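Storage and Return of Play Food Pieces in a Shared Toy Collection

Project Report
Khalil Kassab and Maya Chidiac
Submitted November 19, 2020

1. Introduction

The Plandunia toy collection in Clistville lends play kitchen sets to families and small day care programs. Each set contains plastic fruit and vegetables, cups, plates and utensils. When a set is returned, its contents are emptied into an open bin, checked against a printed list and put back in a labeled bag. The work is simple but slow, and pieces are often placed in the wrong set. Our project looked at how the pieces are stored between return and checking, and whether a change of container would reduce these errors.

2. Background

At the start of the term the collection used deep round tubs. Small pieces sank to the bottom and larger ones covered them. Staff reported that they usually tipped the tub out onto a table to see what was in it, which doubled the handling and sent round pieces onto the floor. Grapes, limes and cherries were the items most often listed as missing.

The collection had already considered divided trays sold by Gronudent. These were set aside on grounds of cost and because the compartments were too narrow for plates.

3. Materials and Method

We worked with 48 pieces, enough to make up 2 full sets. Each piece was entered on a master list by type and color. Pieces made of more than one part, such as a bunch of grapes, were counted as one item.

Two containers were compared: the deep tub already in use and a shallow rectangular bin with a smooth floor. In each trial one of us mixed the pieces and placed them in the container, and the other found a named piece and set it aside. We carried out 100 searches with each container. A search was marked as correct if the first piece picked up was the one named. We changed roles halfway through so that neither of us had the advantage of having filled the container.

All trials took place in the Sarpong building during September, in the late afternoon.

4. Results

With the shallow bin, 98 of the searches were correct on the first attempt. Both errors involved green pieces of similar size. The tub gave more wrong first picks, and in most of them the named piece was lying under a plate or a bowl. We did not complete the tub series under the same lighting for every session, and we therefore report its result only in general terms.

Color mattered more than shape. Purple grapes were found quickly against gray, even when they lay close to a wall. Green pieces were harder to tell apart from one another, and the list did not help — it called one item a lime and another a pepper without saying how they differed. Utensils gave little trouble except when they rested flat along an edge, where the hand has to slide them away from the wall before lifting.

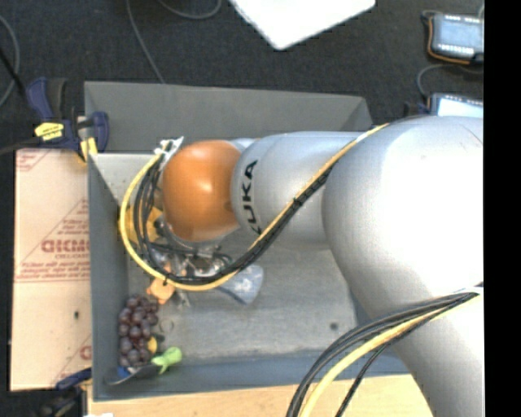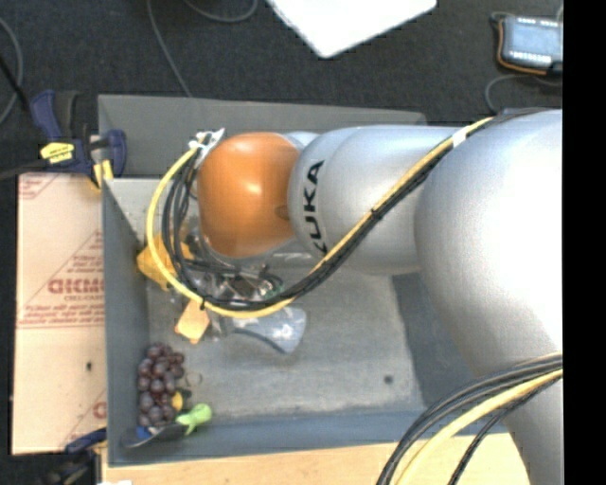
Figures 1 and 2. The gray bin, with the bunch of grapes toward the lower left.

5. Discussion

The main gain from a shallow bin is that pieces lie next to one another and can be checked by eye before anything is picked up. The main drawback is the space it takes. The shelf at the collection holds four tubs side by side, and the same shelf would hold only two bins of the size we tested.

Our searches were done by adults who knew the list well. A new member of staff might make more errors with either container. We also used clean, complete sets, while a returned set may include toys from the family's own home. Mr. Kassab kept a separate page for such items, but none of our trials tested them.

6. Recommendations

We recommend that returned sets be emptied into shallow bins for checking and that the tubs be kept for dress-up clothes. The printed list should be revised so that each green item is given its own description and a small drawing. Utensils should be checked first and bagged separately. Ms. Chidiac has prepared a draft of the revised list, and a copy is attached as Appendix A.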